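검색어를 입력하세요 검색

Bruresard 투구 기록기 사용 설명서
제4장. 불펜에 설치하고 처음 측정하기

공유 3

이 장은 기록기를 불펜 또는 실내 연습장에 설치하는 방법을 설명합니다. 제3장의 배터리 충전과 앱 설치를 먼저 끝내 주십시오. 앱의 이름은 Amov입니다. 한국어 화면과 영어 화면의 메뉴 순서는 같습니다.

이 설명서에서 "기록기"는 삼각대 위에 올리는 본체를 말하고, "표지판"은 홈플레이트 뒤에 세우는 흰 판을 말합니다. "투수"는 마운드에서 던지는 사람입니다. 코치가 시범으로 던지는 경우에도 앱에서는 투수로 등록해야 기록이 남습니다.

4.1 설치 전에 확인할 것

설치 장소는 투수판에서 홈플레이트까지 정식 거리가 나와야 합니다. 유소년 거리로 사용하려면 앱의 [구장 설정]에서 먼저 거리를 바꾸십시오. 거리를 바꾸지 않고 측정하면 구속은 표시되지만 회전수와 변화량은 맞지 않습니다.

다음 물건을 준비하십시오.

- 기록기 본체와 삼각대
- 표지판과 받침
- 줄자
- 연습구. 실밥이 많이 닳은 공은 회전수가 낮게 나올 수 있습니다.
- 앱을 설치한 휴대전화 또는 태블릿

주의: 기록기를 포수 바로 뒤에 놓을 때에는 반드시 보호망 뒤에 두십시오. 공에 맞아서 생긴 파손은 보증에 포함되지 않습니다.

4.2 기록기를 세우기

1. 홈플레이트 뒤쪽 꼭짓점을 찾으십시오. 여기가 모든 거리의 기준점입니다.

2. 기준점에서 뒤로 369 cm 떨어진 곳에 삼각대의 가운데 축을 놓으십시오. 줄자는 바닥에 붙여서 재어 주십시오. 공중에서 재면 줄이 처져서 값이 달라집니다.

3. 삼각대 다리를 끝까지 벌리고 잠금쇠를 잠그십시오. 다리 하나는 마운드 방향을 향하게 합니다.

4. 본체를 삼각대에 올리고 아래쪽 나사를 손으로 조이십시오. 공구를 사용하면 나사산이 상할 수 있습니다.

5. 본체 옆의 물방울 수평계를 보면서 높이를 맞추십시오. 물방울이 검은 원 안에 들어오면 됩니다.

6. 전원 단추를 길게 누르십시오. 초록 불이 천천히 깜박이면 준비 상태입니다. 빨간 불이 켜지면 4.6의 표를 보십시오.

참고: 인조 잔디에서는 사람이 옆을 지나갈 때 삼각대가 조금 흔들립니다. 저희 시험에서는 다리마다 모래주머니를 하나씩 걸었을 때 결과가 제일 안정적이었습니다.

4.3 표지판을 세우고 방향 맞추기

1. 표지판을 홈플레이트 앞쪽 변의 가운데에 세우십시오. Olonstead 글자가 인쇄된 면이 기록기를 보아야 합니다.

2. 앱에서 [방향 맞추기]를 누르십시오. 화면에 십자선과 작은 네모가 나타납니다.

3. 네모가 십자선 안에 들어올 때까지 본체를 조금씩 돌리십시오. 빨리 돌리면 앱이 따라오지 못합니다. 조금 돌리고, 잠시 기다리고, 다시 돌리는 방법이 좋습니다.

4. "완료"가 표시되면 표지판을 치우십시오. 표지판을 그대로 두고 투구를 시작하지 마십시오.

5. 본체를 손으로 건드렸거나 삼각대를 옮긴 경우에는 1번부터 다시 하십시오.

주의: 방향을 맞추는 동안에는 투수가 마운드에 올라가면 안 됩니다. 기록기가 사람의 움직임을 공으로 잘못 읽는 경우가 있습니다.

4.4 투수 등록

1. [선수]에서 [새 투수]를 누르십시오.

2. 이름, 던지는 손, 키를 입력하십시오. 키는 릴리스 높이를 계산할 때 사용하므로 신발을 신은 키를 넣어 주십시오.

3. 투구 자세를 고르십시오. 오버핸드, 스리쿼터, 사이드암, 언더핸드가 있습니다. 언더핸드 투수를 오버핸드로 등록하면 공이 손을 떠난 순간을 찾지 못하고 "투구 없음"이 반복됩니다.

4. 구종을 등록하십시오. 처음에는 직구와 가장 자신 있는 변화구 하나만 등록하는 것을 권합니다. 구종이 많으면 자동 구분이 자리를 잡을 때까지 시간이 더 걸립니다.

5. [저장]을 누르십시오. 한 대의 기록기에 투수를 291명까지 저장할 수 있습니다. 그보다 많은 경우에는 오래된 선수를 Ngui 저장소로 옮기십시오. 옮긴 선수의 기록은 지워지지 않습니다.

참고: 양손으로 던지는 투수는 왼손과 오른손을 따로 등록해야 합니다. 이 불편은 저희도 알고 있고, 다음 판에서 고칠 예정입니다.

4.5 첫 측정

1. 투수는 충분히 몸을 푼 다음에 마운드에 올라갑니다. 몸풀기 투구를 기록하고 싶지 않으면 [대기] 상태로 두십시오.

2. [측정 시작]을 누르고, 신호음을 들은 후에 던지십시오.

3. 처음에는 직구만 3개 던지십시오. 기록기는 이 공으로 릴리스 위치를 익힙니다. 이때는 힘껏 던지지 않아도 됩니다.

4. 화면에 구속, 회전수, 좌우 변화, 상하 변화가 차례로 나옵니다. 값 옆에 물음표가 붙으면 그 공은 믿을 수 있는 정도가 낮은 것입니다. 평균에는 들어가지 않습니다.

5. 변화구를 던지기 전에 앱에서 구종을 바꾸십시오. 자동 구분을 켰으면 바꾸지 않아도 됩니다.

6. 연습이 끝나면 [측정 끝]을 누르십시오. 누르지 않고 전원을 끄면 마지막 묶음이 저장되지 않습니다.

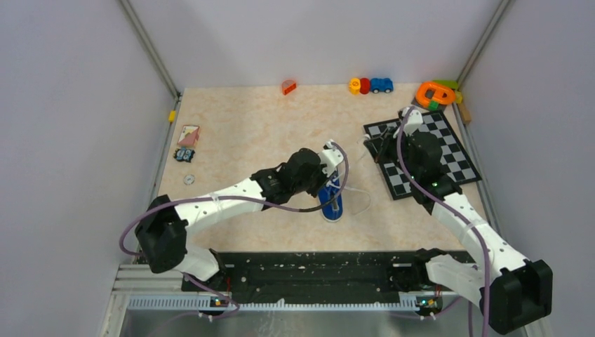

4.6 표시등과 문제 해결

초록 불, 천천히 깜박임: 준비되었습니다.

초록 불, 계속 켜짐: 측정 중입니다.

노란 불: 저장 공간이 적습니다. 본체에는 투구 500개가 들어갑니다. 앱과 연결하고 [모두 보내기]를 누르면 본체가 비워집니다.

빨간 불, 깜박임: 수평이 맞지 않습니다. 4.2의 5번으로 돌아가십시오.

빨간 불, 계속 켜짐: 본체 안의 온도가 높습니다. 전원을 끄고 그늘에서 식힌 다음에 다시 켜십시오. 젖은 수건을 본체 위에 올리지 마십시오.

구속이 평소보다 계속 낮게 나올 때: 구장 설정의 거리를 확인하십시오. 그 다음에 기준점에서 삼각대까지의 거리를 다시 재십시오. 문의의 대부분은 이 두 가지로 해결되었습니다.

좌우 변화가 반대로 나올 때: 투수의 던지는 손이 잘못 등록되었습니다. 손을 고치면 지난 기록도 같이 고쳐집니다.

4.7 보관

본체의 먼지는 마른 천으로 닦으십시오. 마운드의 흙이 렌즈에 붙었을 때에는 먼저 바람으로 불어내고 닦아야 흠집이 나지 않습니다. 12월처럼 추운 시기에는 본체를 차 안에 두지 마십시오. 추운 곳에서 따뜻한 실내로 가져온 경우에는 가방을 닫은 채로 한 시간 기다린 후에 꺼내십시오.

표지판은 눕혀서 보관합니다. 휘어진 표지판으로는 방향 맞추기가 끝나지 않습니다.

제4장 작성: Amirul Hartono
고친 날: 2022년 6월 12일

댓글 0 공유 3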